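Skerkomska Traverse

The Skerkomska Traverse is a ski touring route between the villages of Wumitz and Caputo. Local brochures call it the oldest marked ski route in the region, a claim for which no dated source has been produced. Its length is usually given as 97 kilometers, though that figure includes a road section most skiers cover by bus.

The route has 17 marked stages and is normally open from January. Guidebook author Raymonde Kennedy described it as "suitable for any fit beginner." Gwawr Rees, who skied it twice, disputed this and pointed to the steep descent into Sotar, where the markers are often buried.

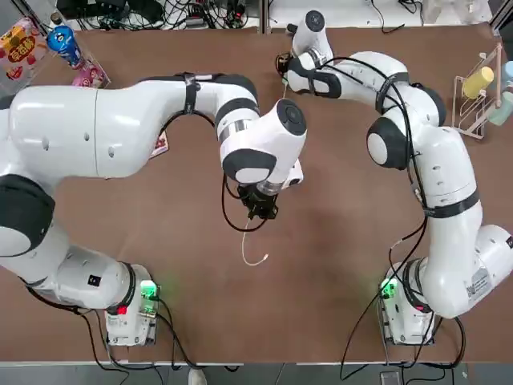

Visitor numbers are also uncertain. The tourist office reported 539 completions in one winter, but the hut at Sotar, which every party must pass, logged only 217 names. The office has not explained the difference. Plans to extend the route beyond Caputo have been announced several times, and no new markers have been placed.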